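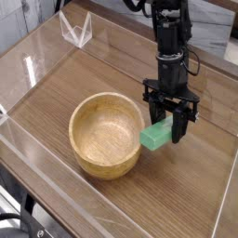

Wooden tableware supplied to the halls of residence must be oiled before first use and again at set intervals. The instructions on this page apply to all plain, unvarnished items on the Vanthorpe inventory. They cover boards, platters and any round wooden bowl of the sort shown standing on the tabletop, and they should be followed by catering staff at both the Pledden and Arancibia dining rooms.

What you will need
Food-safe mineral oil
Two clean cotton cloths
Fine abrasive paper
A wire rack
Disposable gloves

Preparing the item
Wash the item by hand in warm water with a little washing-up liquid. Do not leave it to soak. Dry it with a towel and stand it on the rack overnight, so that air can reach the base. Oil applied to damp wood will not sink in properly and may leave a cloudy surface.

If the surface feels rough, rub it lightly with the abrasive paper, following the grain. Wipe away all dust before going further.

Applying the oil
Pour a small amount of oil on to the first cloth and work it into the inside, then the rim, then the outside. The foot is often missed – turn the item over and treat it as well. End grain takes up more oil than the sides and may need a second coat at once.

Leave the item on the rack for 2 hours. Remove any oil still on the surface with the second cloth and buff until it no longer feels sticky. Spread used cloths flat to dry outdoors before disposal.

How often to repeat
Items in daily use should be oiled monthly. Those kept for formal dinners need attention twice a year, the first time in January. Pale or chalky patches mean that the wood is dry and should be treated sooner.

Items that should not be oiled
Withdraw anything with an open crack, a loose joint or a smell that remains after washing. Label it and pass it to Lautaro Bravo in the Stores Office, who will arrange repair or replacement. Lacquered pieces from the Zolik range are not covered by these instructions and need only be wiped clean.

Page last reviewed: 22 June 2022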